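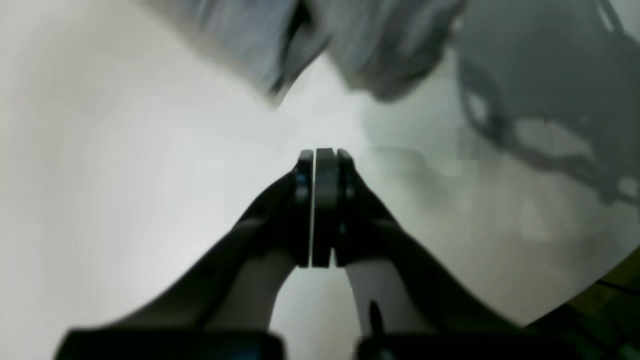
Laundry and folding work under the Kiltus grant continued through February at the Robles room. The sorting stage is finished and the folding stage is open. All work surfaces are now kept to a pale, plain finish, and items are laid out one at a time. The target for the period is 1000 garments; 359 have been logged.

Knitwear remains the slowest category. Flat items such as towels and pillowcases follow the written sequence without changes, but long-sleeved tops do not, and Soledad Pacheco has split their sequence into five steps: spread, square the hem, sleeves in, fold, stack. Most of the time goes into the first step. A gray top bunched up on the white table, with the cloth layered over itself and creased, has to be opened out before the hem can be squared. 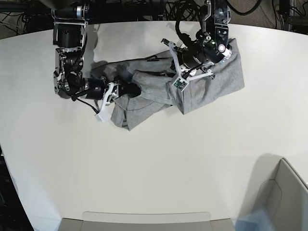 The revised sequence has been in use since Thursday. Azucena Contreras keeps the log and enters a start time, an end time and a fold grade for each garment. Grades for sweatshirts are still uneven – sleeves account for most of the low marks. 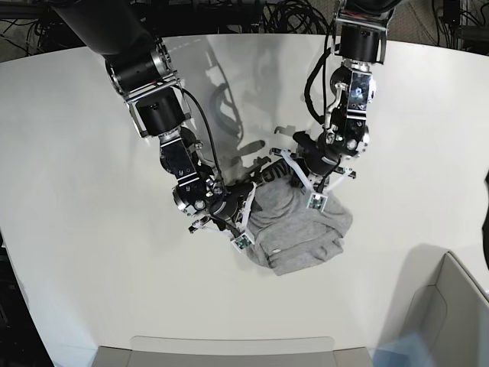 Children's sizes from the Drado donation will be added next. Storage bins were ordered from Gasance and have not arrived. No change to the budget is requested.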